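The Small Containers Gallery

Desk things, drawer things and things that hold other things
Updated April 2023

Every household has a person who buys containers. In ours it is me, and I have been asked to stop. What follows is the gallery version of that conversation. It grew out of a shelf in the back room which was meant to hold books and now holds the means of sorting them, along with pens, envelopes, phone leads and whatever comes out of coat pockets in August when the coats finally get washed.

Some notes before you scroll. I don't sell any of these. I don't know where you can buy most of them, as half came from jumble sales and the other half from a cousin who was moving to a smaller flat and saw me coming. Where a name appears, it's the one we use at home. The pencil pot is called Yáñez after the street where it was bought, the biscuit tin is Brerberg for reasons lost to everyone, and the tray further down has been the Braline since its first week here.

The rule for getting into the gallery is simple enough: a container has to have been used for at least two jobs, and it has to have been bad at one of them. That rule lets in nearly everything I own. It keeps out the umbrella stand, which was bad at both and went to the tip.

The Braline is the one people ask after. It's a long tray with thin dividers all the way along, and it began with us as a letter rack. As a letter rack it was hopeless. A folded gas bill would go in and then lean on its neighbour, and the neighbour would lean on the next, until the whole year's post was lying down like people on a beach. I gave it 12 months, out of stubbornness, then moved the post to a shoebox, where it remains.
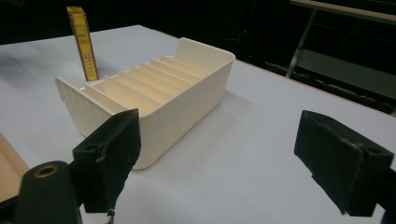
The Braline, cream plastic, ribbed down the side and taller at one end. The narrow yellow box standing behind it has yet to be assigned a slot.

Its second job has gone much better. The slots suit anything flat and stiff that would otherwise slide about in a drawer: seed packets, sample cards, the little instruction leaflets you keep for a kettle you no longer have. I like the ribs as well, which make it look like something off a 1970s radio. Kornél Csonka, who lives upstairs and has firm views on plastic, says it looks like a radiator for a doll's house. He has since asked twice whether there's another one going.

Care is easy, if dull. Dividers this close together collect fluff, and a cloth won't go down between them. An old toothbrush will. Warm water, a drop of washing-up liquid, then leave it upside down on a tea towel overnight and try not to need a seed packet before breakfast.

Still to be added to the page: the Fonon, a lidded affair with a hinge that sticks, and two egg boxes I have been told don't count. I maintain that they do. If you own a container with a failed career behind it, send me a few lines about what it was supposed to hold and what it holds now. Replies take around a fortnight, as the letters go in the shoebox.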